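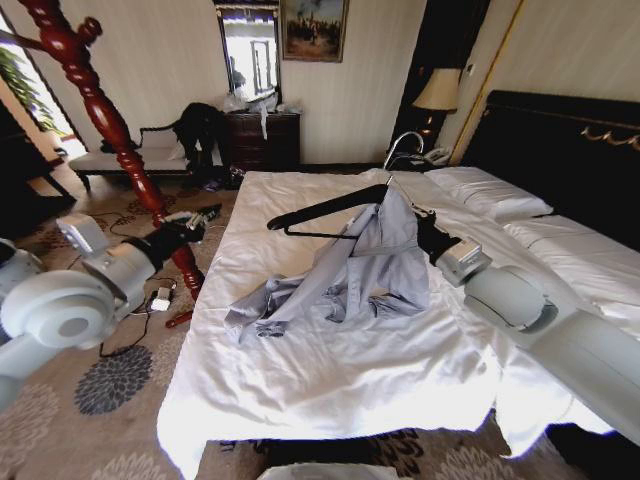
Rorneck Two-Arm Garment Station: Demonstration Visits

The Rorneck is a two-arm system for handling clothing in furnished rooms. Clevolance shows it at work by appointment, in a hotel-style bedroom with the bed, carpet and furniture left in place. Visits run from June and last 80 minutes.

What you will see

The main task is putting a collared shirt on a hanger. The shirt starts on the bed, and the arms work from there. One gripper handles the cloth near the shoulder of the hanger while the other is free to hold, turn or lift. A full run covers both shoulders, the collar and the move to a coat stand. Runs that fail are left to play out, and the operator restarts from the bed.

After the second run, visitors can hand over a shirt of their own. Plain cotton and cotton blends are fine. Please leave silk, sequins and anything you would mind having creased at home.

The demonstration unit

Order reference: 2588
Arms: 2, white housings, white and light gray forearm segments
Grippers: black, replaceable pads
Control: operator-guided or recorded routine
Supply: standard wall outlet, one per arm
Setup time on site: 80 minutes with two people
Spare pads included: 3 sets

The unit is the same one we ship. Pads are changed every 100 runs on our own floor, and we suggest the same interval to customers who handle mostly shirts. Heavier cloth wears them faster — coats and denim in particular.

How the visit runs

Groups are limited to 3 people so that everyone can stand near the foot of the bed. We begin with a short safety talk, then go straight to the first run. The last part is for questions, and you can try the controls yourself if you are 18 or over.

Wear flat shoes. There are cables on the carpet beside the bed, and the operator will show you where to stand. Phones may be used for photos and video. Tripods need to be agreed on when you book.

Bringing your own hangers

The Rorneck routine was tuned on black plastic hangers from Skotetti. Wire and padded hangers can be tried, with mixed results so far. Clip hangers are not supported in the current version.

Booking

Use the request form and choose a morning or afternoon slot. Morning visits start at 9:30 a.m. and afternoon visits at 2 p.m. There is no charge. Buyers in Europe can ask for a visit through our distributor, Czerwiński, who keeps a second unit and sets its own hours.

Canceled slots are offered to the waiting list the same day.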